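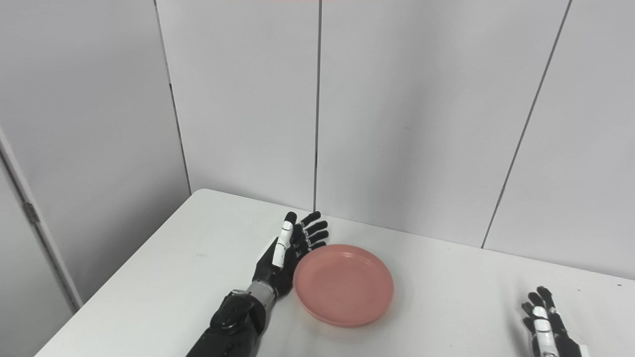
# About Weden

Weden is a small evening school for people who want to learn to mend and make their own clothes. We teach hand sewing, machine sewing, darning, pattern cutting and (our newest one!) basic tailoring. We've been going for 10 years and we still get excited every time someone walks in wearing the trousers they finished at home.

## How we started

Nneka Igwe had a coat with a torn lining and couldn't find anyone in Pliltedau to fix it for less than the coat had cost. So she borrowed a library book, did it herself, did it badly, unpicked the lot and did it again. Then a neighbour asked for help with a zip, and another turned up with curtains, and before long there were four people round her kitchen table every week with nowhere to put the iron.

Yaw Dogbe had trained as a tailor and was one of those four. He'd come along to borrow an overlocker and stayed to show everyone how to press a seam properly. The two of them rented a room above the old seed shop on Annan Street that spring, and that's where the school proper began.

We moved to our present rooms in Lirnell Yard when the stairs got too much for people carrying machines. It's all on the ground floor now, with a ramp at the side door and far better light.

## What we teach

Our beginners' course runs for 12 weeks. You'll start with threading a needle and tying off, and by the end you'll have made a shirt or a skirt that fits you. Groups are never bigger than 10, so there's plenty of time for questions, and you can bring your own machine or use one of ours.

The mending evenings are looser. Bring whatever's broken - jumpers, jeans, a tent once, a very old teddy bear - and we'll sit down with you and work out what can be done. No need to book, just come in and find a chair.

Yaw's tailoring course is for people who've done the beginners' one or can already sew a straight seam and put in a zip. It's slow work and a lot of it is unpicking, but people love it. The first group all made waistcoats, and the linings were wild!

## What it costs

The full beginners' course is £100, including thread, needles and pattern paper. You'll need to buy your own fabric, but please wait until after the first class so we can talk about what suits your pattern. Mending evenings are £4. If money's tight, have a word with Nneka and we'll sort something out.

## Coming up

The next beginners' course is open for booking now, and there are still places. We're also looking for someone who can teach knitting one evening a week. You don't need a teaching certificate, but you do need patience with dropped stitches.

If you've got old cotton sheets, we'd love them for practice pieces. Leave them at the side door in Lirnell Yard, washed please, any colour.

Page last updated 4 Apr 2024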